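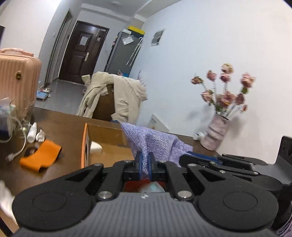

A desk in use for packing, with the suitcase standing to the left.

The Desk Is the Wrong Height for Almost Everything Except Packing

Most advice on packing a suitcase starts with the suitcase. It covers rolling against folding, cubes against bags, shoes at the wheel end. Very little of it deals with the surface on which the work is done before anything goes into the case. I think this is an error of emphasis. The surface decides how long the job takes and how many things are left behind, and the best surface in an ordinary home is a desk.

The usual choice is the bed. It is large and soft, and it is close to the closet. Each of these is a defect. A large surface accepts everything, so everything is put on it, and the packer makes no decision until the pile has to be reduced. A soft surface is bad for folding, as the fabric sinks under the hand and the crease ends up somewhere other than where it was meant to go. Small items roll toward the lowest point, generally under a sweater. There is also the deadline problem: a bed must be cleared by the time someone wants to sleep in it, so a half-finished job gets moved to the floor at eleven at night, and any order it had is lost.

The floor is no better. It has area, but it forces the packer to bend or kneel for each item, and things get stepped on.

A desk is hard, flat and limited. An orange cloth laid flat on wood stays flat. A small bottle will stand upright on it, and this matters more than it sounds, as a bottle lying on its side is a bottle whose cap has not been checked. A cable can be coiled on a desk and left there, in sight, until the device it belongs to has been found. On a bedspread the same cable disappears in a fold. I have bought the same charging cable three times for this reason.

The limit on area is the main argument. My own desk is a Modero, bought used, and it holds the contents of one medium suitcase if I leave out the bulky clothes. When it is full, the case will be full. I do not need to test this by sitting on the lid. Zlatko Begović, with whom I shared an office for 2 years, objected that this was a coincidence of dimensions and that a larger desk would give a larger load. He is right. A person with a very large desk should mark off part of it with tape.

The second argument concerns containers. Clear plastic bags work well on a desk and poorly in most other places. They can be filled, closed and set down where the contents remain visible, and an assortment of small items then takes up one position on the surface. An opaque pouch has to be opened again to be verified. The open cardboard box is also underrated. It should sit near the center of the desk, within reach of both hands, and take whatever has not been assigned. Lumturie Kos calls hers the pending box and empties it last, into the trash or the case. I would add one rule: nothing leaves the box for the box's lid, the windowsill or a pocket.

Socks deserve a separate remark. A bunched sock is not packed, and a single one should be treated as an open item, in the same class as a cable with no device. It stays at the back of the desk until its partner arrives. Dario Bellini holds that socks should be the last thing brought out, to avoid this state altogether. I have tried his order and found that it moves the search for the missing sock to the worst possible hour.

Light fabrics, mesh in particular, are a known difficulty. Mesh does not hold a fold. It can be pressed flat and it will rise again as soon as the hand is removed. The practical course is to stop folding it and use it as fill, in the gaps along the sides of the case, after the stiff items are in. Time spent squaring up a mesh cloth is wasted.

The suitcase itself should stand upright next to the desk, closed, during the whole sorting stage. I recognize that this is the part most people reject. An open case invites early loading, and early loading means unloading, usually to find out whether something is already inside. A ribbed hard case takes up little floor when stood on end and can wait. I open mine only when the desk has been looked over from left to right and back again.

The coat goes on the chair. It should never enter the count of packed items if it will be worn on the way out, and the chair back keeps it off the desk while leaving it impossible to overlook. Hooks by the door are worse, in my experience. I left a coat on one in February and spent 4 days without it.

There remains the matter of what lives on the desk permanently. Todor Petek clears his completely before he begins, down to the lamp. I consider this excessive. A vase of artificial roses at the far right end takes up a known area and needs no water, so it presents no risk to fabric. It can also serve as the boundary of the working zone. What should be removed is anything that resembles luggage: spare cables, pens, small bottles of uncertain purpose. These get packed by mistake. I once carried a full bottle of Hesum glass cleaner through two train changes on the strength of its size.

The strongest objection to all this is that a desk is for work, and that packing on it displaces the work. Zoi Antoniadis raised it with me on a Sunday, while her own desk was covered with mail. For most households I doubt that the displacement is real. A trip takes the desk for an evening – perhaps two if children are involved – and around 70 minutes of that is actual handling. The rest is waiting for laundry.

The bed can be used for the laundry.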